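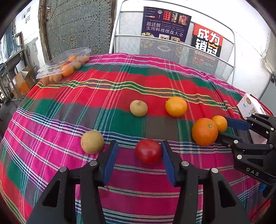
Soft fruit is a poor match for a parallel gripper. The surface is slick, the mass is uneven, and the force that holds a firm pear will split a ripe tomato. For that reason the Grellano group in Grarnport picked produce as its test load when it set out to compare finger pads for hand-held grippers, the kind an operator carries to record picks that an arm will later repeat.

The comparison began in January with two pad sets. The first, sold by Latano, is a molded blue rubber with a fine surface texture. The second, from Athumani, is smoother and softer, and it wraps further around the load before the jaw reaches its stop. Both bolt to the same two-fingered gripper, so the jaw geometry, the linkage and the camera stayed the same throughout. Operators used two grippers at a time, one in each hand, and moved fruit between a table and a container.

The group logged 339 picks. Each began with the jaws open and the load resting freely on cloth. Plaid was chosen after early runs on a plain white surface, where the tracking software drifted. Strong stripes give it plenty of edges to follow. The cost is that red and orange fruit can blend into red and yellow bands when the light is low, and the segmentation step had to be retrained once to cope.

On tomatoes the Latano pads held in 79 of the first 80 attempts, with the single drop traced to a jaw screw that had backed out. The Athumani pads held in all 80, but they left the operator with less feel for when contact had been made. Squeeze was consistently higher as a result. Two tomatoes were bruised with the softer pads and none with the firmer ones.

Mandarins were less demanding. The dimpled peel gives either rubber something to bite on, and the differences between sets were too small to report. Two fruits in contact were harder. With an orange and a mandarin side by side, the jaw on the inner side has to wedge between them, and a thick finger pushes the neighbor away before it gets a grip. The group tried approaching from above at 10 degrees off vertical, which helped with the larger fruit and did little for the smaller one. A thinner fingertip would solve the problem – at the expense of pad area, which the tomato needs.

Pears gave the widest spread. A round pear can be taken at any height near its middle. A tapered one slides down and out if the jaws close above the widest point, and an operator working from the wrist camera view tends to aim high. Of 61 pear picks, most of the failures were of this type. They say little about rubber and a good deal about where the camera sits. Moving the lens back along the body gave a better view of the lower half of the load, but it put more of the jaws in the picture.

Wear is the remaining question. The Latano pads showed light polishing at the tips by the end of the series. The Athumani pads picked up lint from the cloth and had to be wiped between sessions, and one began to lift at a corner.

Grellano has kept the firmer pads for its own recording work and plans to repeat the pear series with a narrower finger. The arm trials will use the same cloth and the same fruit, bought fresh each morning.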